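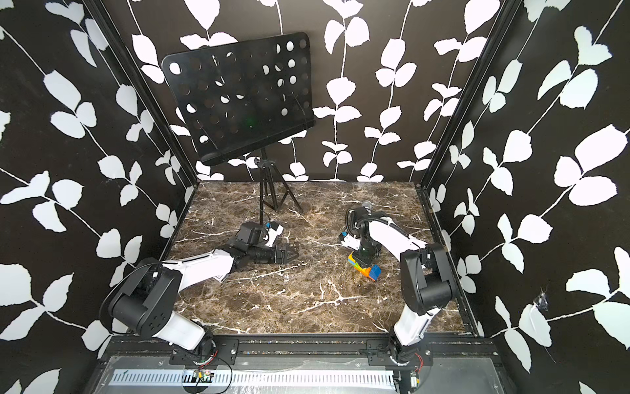 # Fifty Percent: Paper and the Air It Lives In

The reading room at the Hovetholm town library is held at 50 percent relative humidity all year. The stacks below it are held there too, when the equipment allows. Most of the collection is ordinary paper: bound newspapers, parish maps, orchestral parts, rolls of wallcovering from a local printer that closed in 1980. All of it takes up water from the air and gives it back, and all of it changes size as it does so.

Paper is a mat of cellulose fibers. Cellulose attracts water, and a fiber that absorbs water swells mostly across its width and very little along its length. On a paper machine, the moving wire pulls the fibers into line with the direction of travel, so a finished sheet expands more in one direction than the other. Printers call the first direction cross-grain. A sheet that is free to move will simply get wider on a damp day. A sheet that is glued, clamped, framed or coated on one side can't, and the strain shows up as curl, cockle or a split.

## What coatings change

Coating slows the exchange of water but doesn't stop it. A clay coating fills the surface of the sheet and gives ink a smooth bed, but vapor still passes through. A polymer coating is a better barrier. Applied to both faces, it leaves the cut edges as the main route in, and a stack of such sheets will take up moisture from the edges inward. The outer margin swells first while the middle stays as it was, and the result is a wavy edge. Left alone at a steady humidity, the stack will usually flatten as the middle catches up.

A coating on one face only is a harder problem. The coated side is held back and the bare side isn't, so the sheet curls away from the side that grows. Manufacturers deal with this by adding a thin balancing layer to the back. The Saha mill in Gistport, which makes coated stock for cartons and card products, runs a back-wetting step before the final dryer for the same purpose. The sheet leaves the line with a slight reverse curl, and the curl relaxes in storage.

Laminated card adds a third variable, the adhesive. Two plies with crossed grain will resist each other, and the board stays flatter than either ply would alone. Two plies with parallel grain move together and stay flat only if both absorb at the same rate. The choice depends on how the product will be cut and handled.
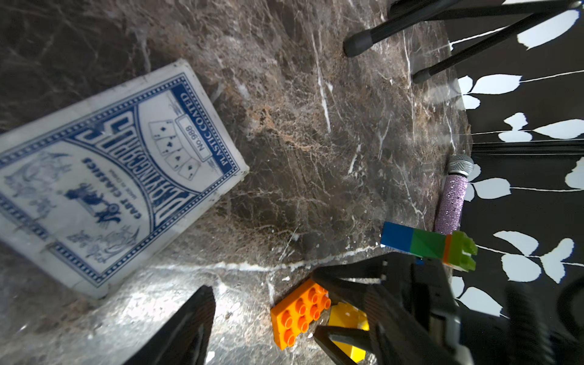 Wall coverings are a special case in that the wall does most of the work. Paper is hung wet, at its widest, and shrinks as the paste dries. If the paste holds, the paper ends up in tension and lies tight. If one strip is soaked longer than the next, it shrinks more and the seam opens. Hangers who work with traditional papers keep a fixed soaking time for every strip in a room. Nonwoven backings, made with a share of synthetic fiber, hardly expand at all, and the paste can go directly on the wall.

## Rate matters more than level

Conservation guidance long concentrated on the set point. Current practice gives more attention to the rate of change. A book that has spent decades at a dry setting may be perfectly sound, and moving it quickly into damp air can do more harm than leaving it where it is. At Hovetholm, incoming material is kept in closed cartons for 16 days before it is shelved. The cartons act as a buffer, since the board and the contents share the incoming moisture and the change at the center of the pile is slow.

The monitoring system, a Plurnisier unit, records temperature and humidity at each end of the stacks and sends an alert if humidity moves by more than 3 points in an hour. Most alerts come in August, when the loading door is opened for deliveries. The library has since moved deliveries to 7 a.m. and added a strip curtain on the inner side of the door.

Temperature enters the calculation indirectly. Warm air can hold more water vapor than cool air, so heating a closed room lowers its relative humidity even though no water has left. Turning the heat down at night has the opposite effect. In a room full of paper the swing is smaller than a psychrometric chart predicts, as the paper itself releases and absorbs water. A full stack is steadier than an empty one fitted with the same equipment.

For private collections the equipment can be much simpler. An interior wall is better than an exterior one, and a closed cabinet is better than an open shelf. Boxes should be well filled. Attics and basements have the widest swings in most houses. A basic hygrometer placed inside the cabinet will give a more useful reading than one hung across the room.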